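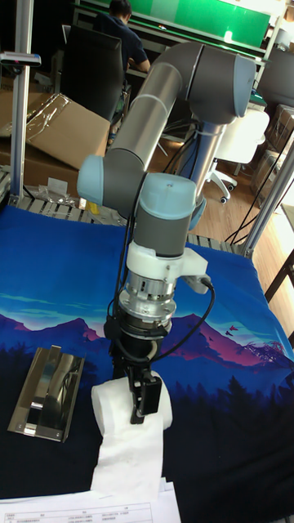 Speaker notes, Pilar Saavedra
Working Rules for Shared Robot Cells
Thursday, May 10, 2018

Start with the question from Flellport: when does a bench task need a written rule? My answer is before the first run. Pause for hands.

Rule one. Write down the grip. Outside or core, roll upright or on its side. Operators change, the sheet stays.

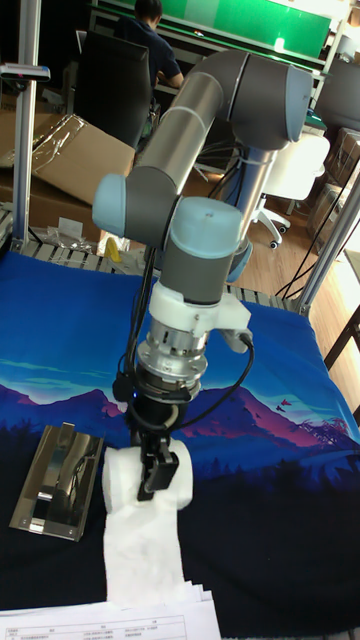 Fingers in the core of the roll.

Rule two. A new gripper means a new risk review, even if the part is the same. Mention the Rugemalira audit, keep it to 2 minutes. Review covers pinch points, cable routing and payload. 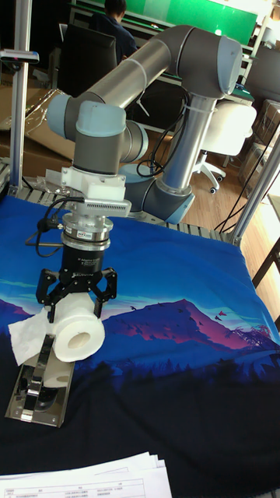 Three-fingered gripper, roll on its side.

Rule three. Mark the arm's full reach on the floor and keep chairs outside it. Log every stop. Aurel has the log template, up to 200 entries per file.
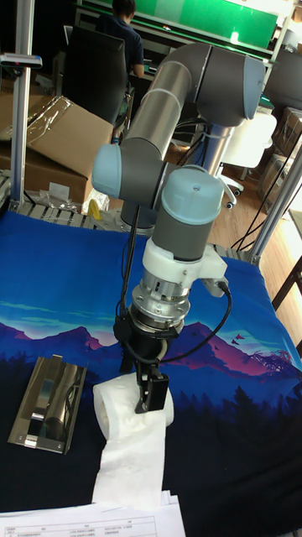
Photo: Aurel Toma / Winetti

Last point is loose material. Paper trails, so say in the procedure where it may lie. Take questions. Next session is in July.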